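Evness for front desk eligibility checks – review after five months

Reading time: 3 min

Writing this between phones so forgive the mess. People keep asking in the office managers' group what we switched to and whether it's worth it. Short version: yes for eligibility, no for scheduling, and read the contract.

Background. Two-provider family practice, three of us up front, the Clunham office only. We were checking insurance by logging in to each payer portal, one by one, the afternoon before. Took most of Nathalie's day. Nathalie Van Dijk runs our desk and she was the one who finally put her foot down. So we started Evness in June on the small office plan.

Setup. Two days, not the two hours on the sales call. Most of that was our own fault – payer IDs in our old system were a mess, duplicates everywhere, one plan listed under three spellings. Clean your list first. Seriously. The import doesn't merge anything, it just brings the garbage along with it.

Once it's in, it's good. It pulls tomorrow's schedule at night and runs everybody. You come in and there's a list. Green is active, yellow is look at me, red is call the patient. First full week it ran 200 appointments and 194 came back with an answer by morning. The other six were one small regional plan that still wants a phone call no matter what software you own.

Copay amounts are mostly right. Specialist copays get mixed up with primary sometimes, so we look at the card anyway. Deductible remaining is the number I use most and it's been solid. Being able to tell someone at check-in what they'll probably owe, instead of mailing a surprise – big difference to how the desk feels on a Monday.
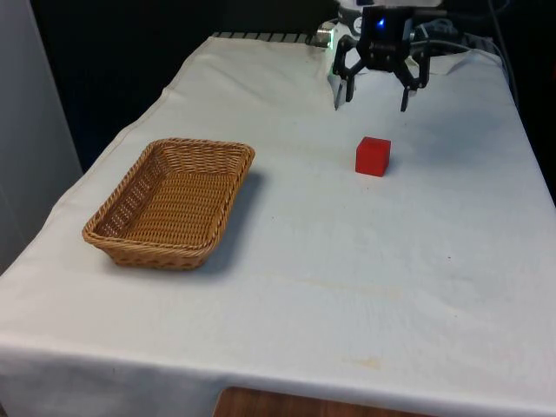
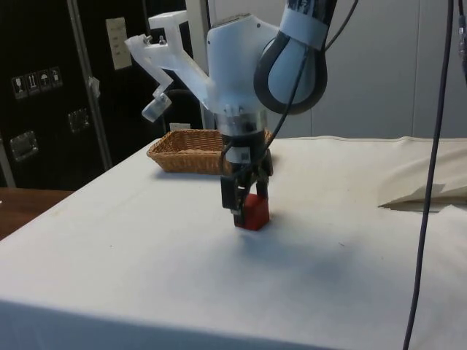
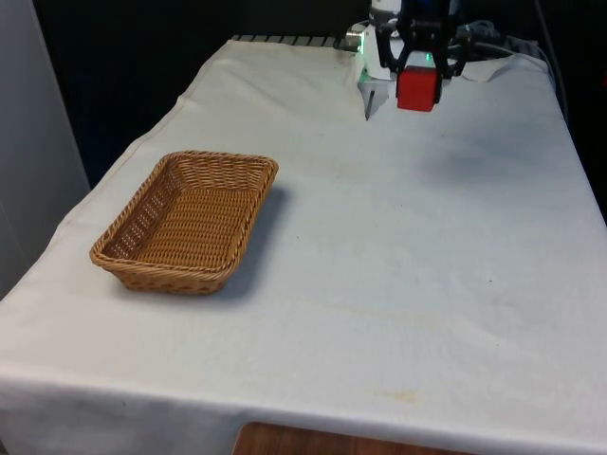

White cloth on the table and a small red cube in all three.

What I don't like. The scheduling add-on. Slow, ugly, double booked a physical on us twice. We shut it off in week three and went back to the calendar we had. They'll try to bundle it, say no.

Also the yellow flags. Too many. A middle initial that doesn't match gets the same yellow as a policy that ended last month, and theres no way to sort one from the other. I put in a request. Was told it's on the list.

Support is decent. Wouter Van der Linden was our setup guy, answers emails fast, doesn't talk down to you. Phone support is hit or miss. Had one hold of 34 minutes, then a very nice person who fixed it in two.

Price. We pay 400 a month flat. Past your appointment cap they bill per check, and re-checks count!! Didn't see that until the second invoice. Page four of the agreement, small print. Ask what counts as a check before you sign, and get it in an email.

We also did a trial of Rarnum. Prettier screens, and the reports are better if your doctors like reports. But it wouldn't read secondary coverage, and half our patients over 65 have a supplement, so that was that. Smits we only saw as a demo. Looked built for hospitals. Way more than we need.

Who should get it: small office, lots of different payers, somebody still doing portals by hand. If nearly all your patients are on one or two plans I'd stay with the free portals and spend the money on a better card scanner.

Four out of five from me. Would of been higher without the re-check thing. Renewal comes up in spring, and I'm going to ask for the scheduling piece to come off the quote in writing this time.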